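Mutallow Rules

The Mutallow Rules are a set of working practices for robot arms that handle household objects on a shared tabletop. They cover how a table is laid out, how objects are chosen and gripped, and what gets written down afterward. The rules have no legal force, a fact the text mentions on its first page and then seems to forget.

We use cookies to improve your experience. By continuing to browse you accept our cookie policy. Accept | Manage settings

Background

The rules began as a wall notice at the Mutallow workshop, where two groups shared a bench and disagreed about nearly everything on it. The notice grew to 24 clauses. A revised edition dated 18/02/2023 merged several of them and added a glossary, in which the word "table" receives three separate definitions.

Brumeck, a maker of bench fixtures, adopted the rules for its own test area the following January. Simard, which runs a training course for operators, uses a shortened version that leaves out the glossary.

Table layout

Clause 6 asks for a plain, matte work surface in a single color. Objects should differ in shape and stiffness, so that a session doesn't become an afternoon of picking up boxes. Soft items, rigid containers and at least one piece with a handle are recommended. Cables are to be kept out of the path of the grippers, and the clause devotes more words to cables than to the robots.

The rules allow an object to start lying down or standing up, provided the starting position is logged. Bottles get a paragraph to themselves. They roll, they shine, and a curved side gives flat fingers very little to press on.
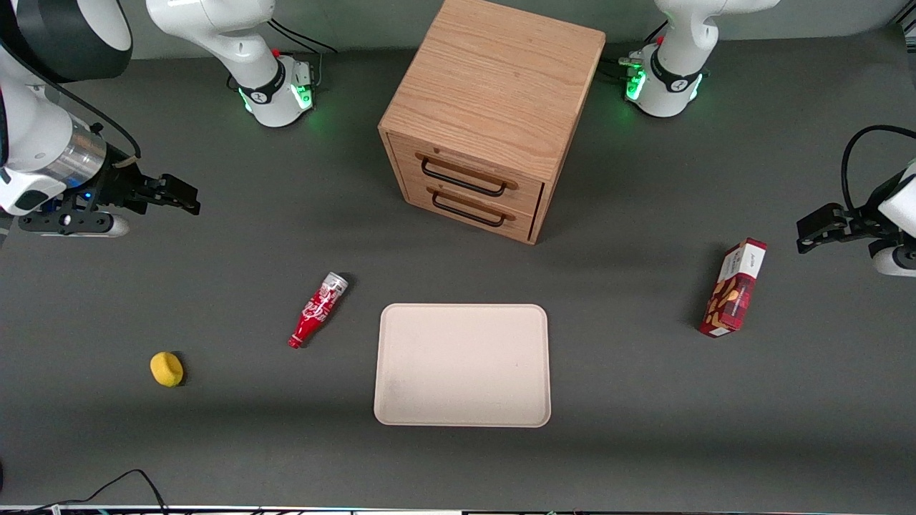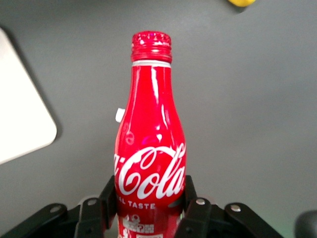 Gripping

Clause 11 deals with contact. Fingers should close on opposite sides of an object at matching height, and closing force should be set for the weakest item on the table. Operators are told to start low and work upward. An earlier draft said "use common sense" at this point, and the phrase was removed after both groups claimed to be the ones using it.

Printed labels may stay on. Some teams prefer blank packaging – it makes for tidier records – but the rules take the view that real kitchens are full of logos and a robot may as well get used to them. Shiny surfaces are permitted for the same reason, although glare must be noted in the log if it hides an edge.

Two-arm work

Where two arms share a surface, each is given a home zone and the middle is treated as common ground. Only one gripper may enter the common ground at a time unless the task is a handover. People stay outside the reach of both arms while either is powered, including people who only want to straighten something.

Record keeping

Every attempt is logged, failed ones included. The standard log sheet, published by Jeltora, has space for 190 attempts and a very small box for comments. Dropped objects are inspected before being used again, and dented ones are retired.

Criticism

The usual complaint is that the rules describe a calm, well-lit table of a kind seldom found outside a workshop. Brumeck has asked for a clause on clutter. A draft exists, and its authors are still discussing how untidy a table has to be before it counts.

See also

Gripper
Handover (robotics)
Bench safety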